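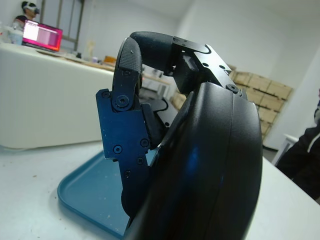
14 December 2024
By Clem Cartwright
4 min read

Up before six to finish the newsletter for the Valthorpe garden center, which was supposed to go out Thursday. The delay was mine. I had the copy done but the sign-up form on their page was still sending people to the old list, and I didn't want to mail anyone until I knew which list was the real one. It took until breakfast to merge the two. There were nearly 300 duplicate addresses, mostly people who had entered the spring drawing and then signed up again in the fall.

Sent it at nine. Subject line was "Last wreaths and Sunday hours." I had a cleverer one and dropped it.

Then the bigger job, moving their scheduled posts out of Emix. Emix is raising its price in April and the plan I'm on goes away. The new one allows 8 accounts, and I have more clients than that if you count the ones who only post at Christmas. I've been putting this off since the email came. The export gives you a spreadsheet with the text and the dates but leaves out the pictures, so every post has to be matched up again by hand. I did the garden center and the Ashby bakery and stopped there.

While I was in the bakery's account I looked back through the year. The posts I spent the most time on did poorly. The best one was a photo Dana at the counter took of a tray of burnt rolls, with the words "half price until they're gone." It got more comments than the whole summer campaign. I don't know what to do with that, except let Dana post more. I wrote her a note asking if she'd like to do two a week and leave the holiday hours and the orders to me.

Lunch at the desk. Cold soup, because I forgot it.

Called Valtley Physical Therapy in the afternoon. They want to stop their page and only do email. I said what I usually say, that people look for hours and a phone number on the page even if they never read a post, and that an empty page with the wrong hours does more harm than none. We agreed to keep it up with one pinned post and turn off messages. They've been getting messages late at night asking about appointments, and by the time the front desk opens the person is already annoyed. The pinned post will give the phone number and say that messages aren't read. I'll write it tomorrow. They're going down to the smaller monthly fee, and I can live with that.

I also told them their reviews need answering. The oldest one without a reply is from April. It's a good review, too. The woman said her shoulder was better and thanked two of the staff by first name. A thank you would take a minute.

Spent a while on my own page, which I neglect. The header still has the old phone number in small type at the bottom. I fixed it and then saw that on a phone the new one is hidden behind the profile picture, so I moved it up and made it larger. Checked it on the laptop and the tablet. Fine on both. I have 20 draft posts sitting in a folder and most of them are about changes to sites that have changed again by now. Deleted the worst and kept the one on how to write a caption for a closed day.

Invoices after supper. Two people haven't paid for November. One always pays late and I don't worry. The other is new, so I sent a short reminder with the invoice attached again — no comment, only the date and the amount.

No reply from Dana yet. The bakery is busy on Saturdays. The newsletter had been opened by a bit under half the list when I last looked, and one person had written back to ask whether the wreaths came with bows. I forwarded it to the shop.

Tomorrow: the pinned post for Valtley, then more of the Emix export if I can stand it.

Recent entries
Two lists, one newsletter
What to post on a day you're closed
The Ashby bakery asks about video
Changing a phone number in too many places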